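Section 6: Recording your first sock session

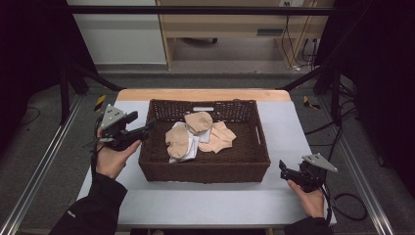
Both grippers at the basket, jaws pointing in.

By now you've got the Irkeo grippers paired and the head camera strapped on (if not, go back to Section 2, I'll wait). What follows is the way I run a session at our Lendton bench. I've worn out a lot of socks getting here, so please borrow my habits before you make up your own!

1. Put the basket near the middle of the table, long side toward you. Ours is a brown woven one with low sides, and low sides really do make life easier, because the jaws can come in from left and right without bumping the rim.

2. Drop the socks in and leave them messy. Mix your colors a bit. I like beige and white together, some balled up, some folded, some just flopped open. If every pile looks the same, Killum learns that one pile and gets lost on the next.

3. Pick up the grippers, one in each hand, and let the cables hang down past your wrists. Wiggle both arms like you're conducting a band. If you feel a tug anywhere, fix the cable now.

4. Look down at the basket and hold still until the recorder beeps. Keep your head where it is after that as much as you can. I used to glance at the clock all the time, and those clips were a pain to trim.

5. Take one sock, lift it clear, lay it on the table beside the basket, and open the jaws all the way before you go back for another. Slow is fine. Jerky is not.

6. When the basket is empty, bring both grippers back to its sides and hold for 2 seconds. Then press the pedal to close the take.

Note: Long sleeves are fine, and I wear a black jacket for most of my takes. Just push the cuffs back if they start sliding over the grip.

Note: Dropped a sock? Keep going and pick it up again. Krystyna Kubiak, who does our labeling, wants those recoveries left in, and Killum got a lot better at fumbles once I stopped deleting mine.

Caution: Keep your feet off any cables looped on the floor. Step back, look, then turn. I've yanked a plug out in the middle of a good run and lost the whole batch.

Caution: Don't squeeze the jaws on an empty grip to pass the time. It throws off the zero point and you'll have to redo the Kang calibration from the start.

A full batch is 38 takes. I rest my hands after every 8, and I toss the socks into a fresh heap before each new take. Save the batch before you unplug anything, then go on to Section 7 for uploading.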